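Getting a gripper to pull memory out of an old desktop without wrecking it?
Posted in Student Projects, 3/5/22

Hi all! I'm on the Hondidbridge college robotics team and we're having a brilliant time with our disassembly project.
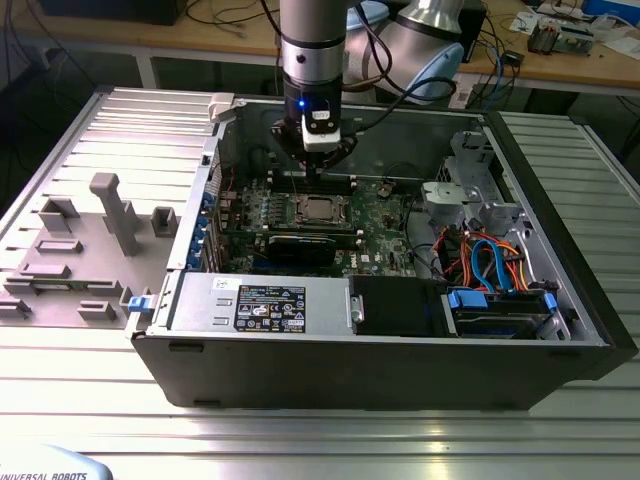
The idea is that the arm takes an old Dell tower apart far enough for the useful bits to be reused. A person takes the side panel off and lays the case on its side, and then the arm is meant to come straight down and lift the memory out of its slots. We've called the project Skidier (long story, mostly a typo) and we show it to the other clubs in November.

Going down to the board is lovely now, it goes to the same place every time and I could watch it all day. The trouble is the grab. We open the two end clips by hand for the moment, then the fingers close on the stick and pull, and about half the time it comes up at one end first and jams. Once the whole case lifted off the table a bit, which made everyone shout! Is this a grip problem or a path problem? And how do you stop the case shifting? We've got 70 old sticks to practise with so I'm not scared of breaking a few.

Sarahí Hinojosa

Fekete
Ooh, I love this. We did something similar with printer parts and had the same jam. I'd say it's both, but start with the path. Check that "straight up" means straight up from the board and not from the table. Our case had a slightly bent foot, so the board was tilted and the arm was pulling crooked the whole time. Put a small level on the metal of the case, then teach the pull direction from two points on the slot itself.

Then slow right down for the first 8 mm. Once the contacts are free you can go as fast as you like. If you can read the force at the wrist, have it stop and let go when the pull gets too high, wiggle a tiny bit along the length of the slot (not across it!!) and try again. We allowed 6 tries before it gave up and asked for a person.

For the grip, hold the stick in the middle, and put thin rubber on the fingertips. Ours were bare metal and slid off constantly.

For the case: clamps on two opposite corners, with a bit of wood between clamp and case so you don't bend anything. Please post a video when it works, I want to see it!

Anau
just use suction

Skidmark_Lou
Suction won't get hold of the edge of a memory stick, there's nothing flat facing up. Agree with Fekete about the clamps. Also have a look at where the loose drive cables go, ours caught on a finger once and that was what lifted the case, nothing to do with the memory at all. We tape them down now before every run.

Sarahí Hinojosa
Thank you!! Checked with a level and we are tilted, you can't see it by eye at all. Clamps are going on tomorrow and I've found an old bike inner tube for the fingertips. Will tape the cables as well.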